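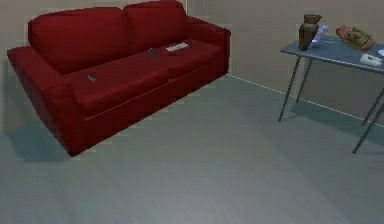 Will I still have a job once the robot knows where everything goes? The question came in from the Anthorpe housekeeping team during the first week, and it deserves an answer before any set-up steps. Yes, you will. Brokton takes over the pick-up round, meaning the walk through every suite to collect what guests leave behind. Inspections, beds, bathrooms and every decision about a guest's belongings stay with the team. What you gain is a new piece of work, teaching Brokton its rooms, and it's a surprisingly fun one!

Section 4. Setting up practice rooms

Brokton practices in simulated rooms before it goes near a real suite. You build those rooms in Isteck, the program on the supply office computer. You don't need any computer background. If you know what a suite looks like at checkout, you know the part that matters most.

4.1 Before you start

Sign in with your own staff name and not the shared desk login. Each practice room carries its maker's name, and questions about it go back to that person.

Caution: Keep the mode switch on PRACTICE throughout this section. In LIVE mode, the Start button sends the real robot out of its dock.

4.2 Making a room

1. Open Isteck and choose New Room.
2. Pick a room type (Sitting Room, Bathroom or Hallway).
3. Place the large furniture first. You can change colors freely, so go ahead and try something bold.
4. Open the Objects drawer and drag small things to where guests leave them. Sofa seats and tabletops are good places to begin.
5. Turn some objects on their sides or set them at an angle.
6. Press Check. Anything floating or sunk into the furniture is outlined in orange. Nudge it until the outline goes away.
7. Save the room.

Note: Isteck holds up to 300 rooms for each site. Delete your trial versions when you finish a shift.
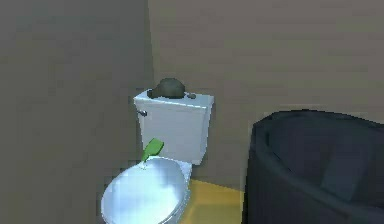 Bathrooms take more patience than sitting rooms, and they're where housekeeping experience really shines. People who clean them every day know all the ledges and corners where things end up. Put those places into your rooms! A toilet with its lid closed gives you two good surfaces at different heights, so you can rest one object on top of the tank and another on the lid, like the bright green one leaning there at a tilt. Dark objects are worth including too, as are big dark bins and basins.

4.3 Running a practice round

1. Select the rooms you want and press Start.
2. Leave Attempts at 20 for a new room. Raise it to 1000 for an overnight round.
3. When the round ends, open Results. Attempts marked "Unsure" are listed first.
4. For each one, choose Pick Up, Leave Alone or Ask Staff.
5. Press Send to Supervisor.

Step 4 is the heart of the job. Your answers become the rules Brokton follows on the floor, and "Ask Staff" is always a fine answer. Jewelry, medicine and anything with writing on it should get that answer every time.

Caution: Never mark an object Leave Alone just to shorten the list. Brokton will apply that choice in every suite.

4.4 Views with something in the way
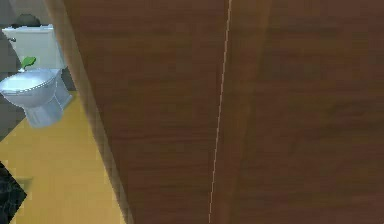

Couldn't we just delete the views where a door or cabinet fills most of the picture? Several people on the evening shift have asked, and the request is understandable when you're working through a long list. Please keep them. Real suites are full of wooden panels at close range, and Brokton has to learn that a narrow strip of bathroom is not enough to call the room clear.

1. In Results, turn on Show Blocked Views.
2. Open each view and look at what can still be seen beside the panel.
3. If an object shows but its shape is hard to make out, choose Move and Look Again.
4. If the whole view is covered, choose No Decision.

Note: Move and Look Again does not count as a failed attempt, for Brokton or for you.

4.5 Time on the rota

Practice-room work is paid work and goes on the rota under its own code, TR. Don't squeeze it into breaks. If your shift has no TR time and you'd like some, ask your supervisor to add it. Anyone on the team can learn this, including part-time staff.

If Isteck freezes or a saved room won't open, write down the room name and call the Arabzadeh support line. The number is on the inside cover of this guide.

Continue to Section 5, Moving from PRACTICE to LIVE.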